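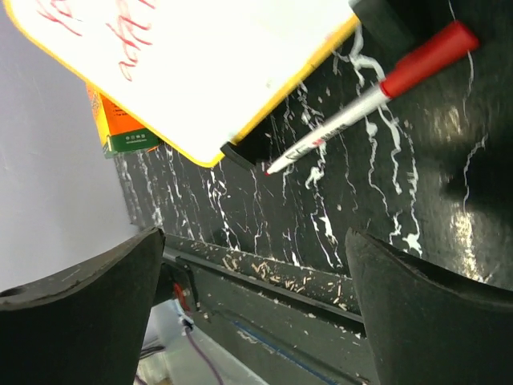 J'avais promis à Kwan-ho Chung de passer voir ses bras robotisés avant la fin de l'année, et j'ai failli oublier ! L'atelier de Jendance ouvrait ses portes pour la journée, entrée libre, café compris (tiède, mais bon).

Kwan-ho m'attendait devant la cellule. « Tu peux t'approcher, mais laisse tes mains de ton côté », me dit-il en riant. Le sujet du jour, c'est l'écriture : un petit tableau blanc, un feutre rouge et deux bras. Je lui demande pourquoi s'attaquer à ça. « Parce que tout le monde sait juger une lettre ratée. Avec une pièce de moteur, les visiteurs hochent la tête poliment. Là, ils râlent tout de suite ! »

Sa collègue Cheuk-hei Yu, elle, s'occupe des réglages depuis 3 ans. Le plus pénible, selon elle, reste la pression du feutre. « Trop fort, on écrase la pointe. Trop léger, le trait saute. J'en ai jeté, des feutres, tu n'imagines pas... »

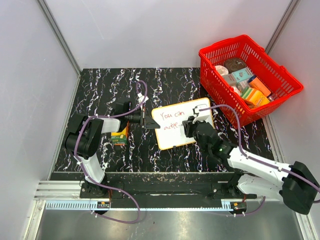
Et les courses, alors ? Je pose la question, parce que le panier rouge m'intrigue plus que tout le reste. « Les boîtes, c'est l'autre exercice, répond Cheuk-hei. Elles ont toutes des tailles différentes, et les enfants adorent. » Elle préfère d'ailleurs ça à l'écriture, mais il ne faut pas le répéter à Kwan-ho (pardon, Cheuk-hei).

La prochaine visite est prévue en mars, chez Tinum cette fois, à 10 minutes à pied. J'y serai, avec mon propre café.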